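Home | Health news | Guides | Travel | Contact

October, by the Moltby Health Desk

How to read a weekly flu report

Every week in the season the health office publishes a table of respiratory illness. Many readers look only at the biggest number and become worried. With a little patience you can read it much better.

First, find the reporting period. The Moltby report closes at noon, so cases from the afternoon go into the next week.

Second, check what is counted. "Confirmed" means a laboratory test was positive. "Notified" also includes cases which a doctor has only suspected. Do not add the two together.

Third, divide by the number of tests. If 500 tests were positive from 2000, the positivity is 25 per cent. If next week 600 are positive but the labs made more tests, the illness is maybe not growing at all.

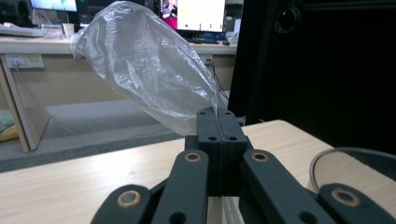 Fourth, look at the hospital column. It moves later than the cases, often by one or two weeks, so compare it with the older rows of the table.

Last, read the footnotes. When the clinic in Pichler sends its results late, the office marks the row with a star and corrects it in the following report.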